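3.2 Drying conditions and shrinkage

All test bars were cast from the same batch of slip, mixed with 40 percent water by weight and left to stand overnight before pouring. The bars were released from the plaster molds when they could be lifted without bending and were then divided between two drying rooms. Room A was kept closed, with no moving air. Room B had a low fan at one end, set so that it did not blow directly on the shelves. Both rooms were kept at 20 degrees C for the whole of the drying period.

Length was read between two scratch marks made on the upper face of each bar while the clay was still soft. The marks were set 100 mm apart with a steel template. Readings were taken with a dial caliper at the time of release, at leather hardness, and again when the weight of the bar no longer changed from one weighing to the next. Shrinkage is given throughout as a percentage of the wet length. We did not correct for the width of the scratch, which was the same on all bars and small compared with the spread between bars.

The Prendano body dried evenly in both rooms. The Hostia body, which holds more fine clay, behaved differently. In Room B its bars curled upward at the ends during the first part of drying and flattened only in part later on. Curl of this kind makes the length reading too short, as the caliper measures the straight line between the marks and the surface between them is an arc. Bars with a rise of more than 2 mm at either end were therefore left out of the shrinkage averages and are treated separately in Section 3.4.

Tang (Qiuyue Tang, unpublished notes, February) suggested that the curl comes from a difference in water content between the top and bottom faces, with the bottom face held back by contact with the shelf. Our results agree with this in general. Bars laid on open wire racks curled less than bars laid on flat board, and bars turned over once a day curled least. Turning did not change the final shrinkage of the Prendano bars in either room. For the Hostia bars the effect could not be separated from ordinary variation within the batch.

Handling was a further source of error. A bar picked up by its ends before leather hardness can stretch or sag by an amount that is hard to see but easy to measure. Bars were lifted only from the middle of their long sides, and any bar that showed a finger mark across a scratch was thrown out.
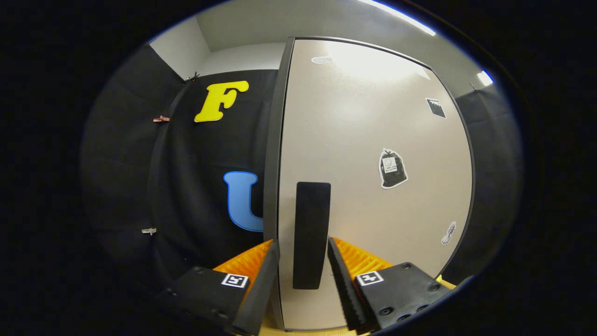
Figure 3. Upright black block between two fingers with orange ribbed pads.

The Lei method of estimating the end point of drying from color alone was tried on a small number of bars and dropped. Color change at the surface came well before the weight settled, and the gap was wider in Room A than in Room B. Weighing is slower but gave the same end point when repeated by a second person. The drying curves in Section 3.3 are based on weight only, and the shrinkage values for the Perkedeo body, which was added late in the study, were collected in Room A alone and should not be compared directly with the fan-dried results.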